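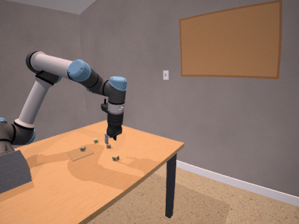

Side camera view, lettered cubes task, arm over the table

Shadows in wrist view: remove them before collecting more demos, or keep them?

Posted by Fikri Oei

I am collecting teleoperated demonstrations in simulation for a pick task with lettered cubes and a thin flat plate. The policy gets one fixed view and one wrist view. I have 187 episodes from one operator. Behavior cloning on all of them trains without trouble, and loss on held-out episodes looks normal. In rollout the arm goes to the right area and then hesitates above the cubes. Out of 30 rollouts, it closed on the requested cube in 7.

My guess is the arm's shadow. I have one light, its position never changes, and the shadow falls over much of the tabletop. The cube faces that carry the letters change brightness a lot depending on whether they are lit. I can turn shadows off in the renderer and replay the recorded actions, which costs one night of compute. Is that worth doing, or should I collect more first?

Setup details: the scene was exported from Bolar, demonstrations are logged with Trisimo at the control rate, and cube positions are randomized at reset. The light and cameras are not.
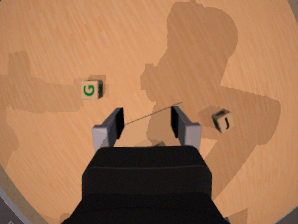 Lyon, December

Posted by Albane Lemaire

Don't turn the shadows off. If the policy ever has to run anywhere with a lamp, you will have to put them back. Replay the same actions with the light moved instead. The joint trajectories stay valid as long as the physics is deterministic, so each demonstration can be rendered several times at no operator cost. Check the replays by comparing final cube poses with the original log and drop any that diverge. Contact with a thin plate is where I would expect divergence.

I also doubt the light is your main problem. Look at the wrist view. The gripper housing fills the lower middle of it, and in one of your stills a block is nearly all hidden behind the front edge of the housing. At that moment the operator, who presumably has the side view open, knows more than the wrist view can show. The policy still has the side view, but the letters are small there and some are not legible at all.

Two things to try, in this order:

Train with the wrist view only, then with the side view only, on the same split. If the side view alone does as well as both, the wrist encoder is contributing nothing and more data of the same kind won't help.

Have the operator pause high enough to bring the target letter into the wrist view before descending. It adds a little time to each episode. 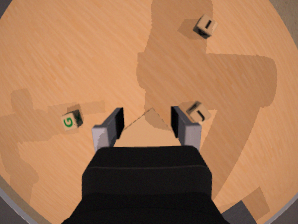
Wrist view, fingers open, G at left, J at right, third cube farther off

In this one the letters on the upper faces of all three cubes are in view before anything is gripped. I would want most of your episodes to contain a moment like it.

The G is also turned. If your resets randomize position but keep yaw in a narrow range, widen it now. Rotated letters are cheap to collect and hard to fake with image augmentation, as rotating the image rotates the fingers too.

On quantity: I would record 90 more with the pause and mark them with a separate tag in the log, so you can train with and without the old ones. Hesitation above the objects is often what you get when half the demonstrations stop there and half go straight down.

Posted by Gallagher

Had the same thing with Drendow scenes. Lowered the learning rate and it went away. Also check your camera timestamps.

Posted by Fikri Oei

Thanks. Timestamps are fine — both cameras render on the same step.

Ran the camera comparison. Side view alone matches both together, so the wrist encoder is contributing nothing, as Albane suspected. Yaw at reset was limited too, and I have opened it to the full circle. The starting pose has been changed as well,
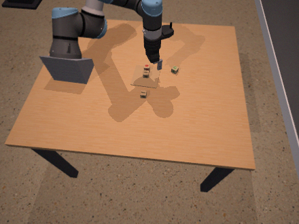
and the operator instructions say to hold until the target letter is readable in the wrist view, then descend without stopping again. Old episodes keep their own tag. The light replays are queued with shadows left on. I have not touched the learning rate.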